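Nearly ready to fold a towel
Robot hands have come on a long way. The chores they were built for have barely moved.
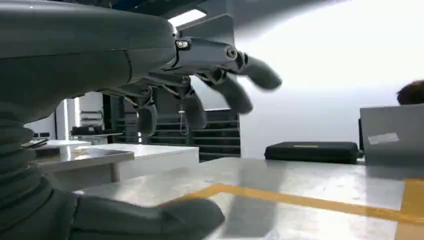
A robot hand over the taped work area on a metal bench.

The towel is an ordinary one, pale blue and slightly thin in the middle. Azlan Liew puts it down in a heap and steps back. It takes the robot 4 minutes to fold it into something you could put in a cupboard. On the next go it picks up two layers where it wanted one, pulls the wrong corner across and stops. Liew shakes the towel out and drops it again.

He has been doing this since January at Staswood, a small engineering firm that wants to know which jobs around the house and the workshop a machine can be trusted with. The towel is on the list. So are loading a dishwasher, wiping a worktop, sorting mixed screws into trays and packing small parts into cartons. The firm has logged 515 attempts at the towel and 545 at the cartons, and the cartons are going far better.

"A carton is a carton," Liew says. "You leave it on the bench, you come back, it's the same shape. A towel is a new problem every time you let go of it."

That difference explains most of what robots can and can't do at present. Factories have used arms for decades to weld, paint and stack, and they do it well when the parts turn up in the same place facing the same way. Homes don't work like that. A sink after dinner holds glasses, a greasy tin, cutlery and a cloth, all touching each other, and any of them may be slippery or about to fall.

Hands are part of the answer. A plain two-finger gripper is cheap and strong, and for lifting boxes it is hard to beat. A hand with jointed fingers can get round a handle, hold a cup from the side or steady a thing with the thumb while the fingers shift. It also has many more parts to wear out. Staswood's engineers spend a fair share of each week on repairs, and Liew keeps a tin of spare fixings in his desk.

Touch is the harder half. When you feel for the edge of a sheet in a dark airing cupboard you use your fingertips and hardly think about it. Most machines still lean heavily on cameras, and a camera is little use once the fingers are wrapped round the thing it is trying to look at. Touch sensors are improving, but Liew says they need checking often and don't care for washing-up liquid.

Then there is speed. Vasco Antunes runs the packing floor at Satalar, which sends out bathroom fittings, and he had a robot packer on trial last year. It worked next to his staff and packed up to 2,000 cartons between services. He was pleased with it on long runs of the same tap.

"Give it one product and it will go all night," he says. "Mine change over six or seven times a shift. Someone had to be there for each one, so I'd bought a machine and still needed the person."

He sent it back at the end of the trial. He says he would try another if it could change over without help, and if it could cope with a crushed box. His packers push the corner out with a thumb and carry on. The robot put the box aside and waited.

Two other firms are going after the home directly. Oei is working on a kitchen machine that would stay in one spot and handle only dishes – no wheels, no stairs, no laundry. Gellum has gone the other way and wants a robot that can move from room to room and tidy as it goes. Neither is on sale.

Liew thinks the narrow approach will reach people first. A machine that does one job in one place can be made safe and can be mended by someone with a van and a toolbox. A machine that roams the house has to deal with the dog, the stairs and whatever the children have left out.

Cost comes up less than you might expect. Antunes says he could have found the money if the hours had worked out. For a household it would be a different sum, and a person with a basket of washing can get through it while listening to the radio.

At Staswood the next item is fitted sheets. Liew has bought three, all the same size, and has so far left them in the packet.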